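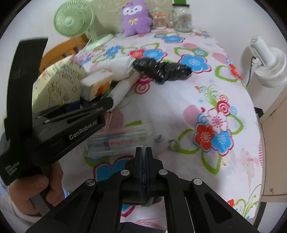 Tabletop work with two hand-held grippers, one of them at a gray cord.

Minutes of the Handling Practice Group, February meeting

Present: Senad Dervishi (chair), the two operators from the Grotau site, the data reviewer from Ramasamy, and the secretary. Stendeck sent apologies and a page of written comments, for which the group was grateful, as they were unusually thorough.

The meeting opened at 2:15, a little late, as the room had been double booked and we all had to carry our chairs upstairs. Senad thanked everyone for their patience and said how pleased he was to see the draft practice sheet getting so much attention from the people who will have to live with it.

1. Minutes of the last meeting
Agreed, with one correction. The name of the shared folder is Jorkimix, with a k. The secretary apologizes.

2. Table setup
This took up the better part of the first hour, and it was time well spent. The draft said that sessions should be recorded on a plain surface. Both operators spoke warmly against this. People's homes have patterned tablecloths, and fans, and jars, and soft toys, and a gripper that is ever going to be of use in a kitchen will have to cope with them. Ramasamy agreed, provided that the objects to be handled are listed before the session starts. The wording will now be "any ordinary household surface, cloths included, with a written list of the objects to be handled."

Stendeck asked in writing whether background objects should be cleared away. The feeling of the meeting was that they may stay, so long as they stand back from the working area and are left where they are until the session is finished.

3. Soft and loose items
The draft has plenty to say about boxes and very little about anything that bends. The following was agreed after a good deal of friendly discussion:

Cords are to be taken with closed jaws and kept clear of the other gripper. Crumpled plastic bags get their own entry on the object list, with the color noted.
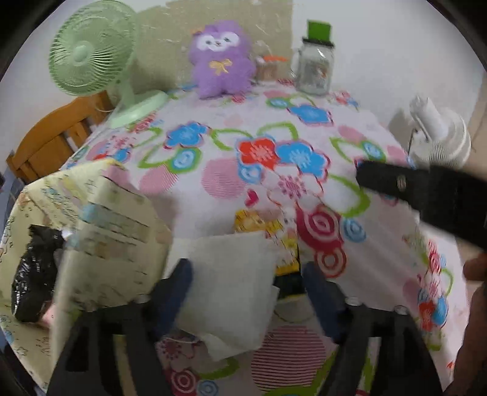 Cloths and paper towels caused the most debate. One operator likes to take them by the middle, the other by a corner, and both made their case very well. Senad suggested that we allow either and simply ask that the operator choose one and stick with it for the whole session. Agreed. The pads are to be wiped before any session with cloths.

4. Hands and sleeves
Long sleeves are permitted but should be pushed back from the handle. Fingers stay on the grip and out from between the linkage arms whenever the jaws are moving. Stendeck wanted this printed in bold, and so it shall be.

5. Review of sessions
Ramasamy has 920 sessions in hand out of the 4000 planned, and 226 of them are waiting for a second look - mostly for missing object lists. The reviewer asked very kindly whether operators could fill in the list on the same day. Both said they would.

6. Actions
Senad to rewrite sections 2 and 4 of the sheet.
Operators to send in their missing lists.
Secretary to put the new draft in Jorkimix and let Stendeck know.

The meeting closed at 4 with thanks to Grotau for the excellent plum cake. Next meeting in the downstairs room, if we can get it.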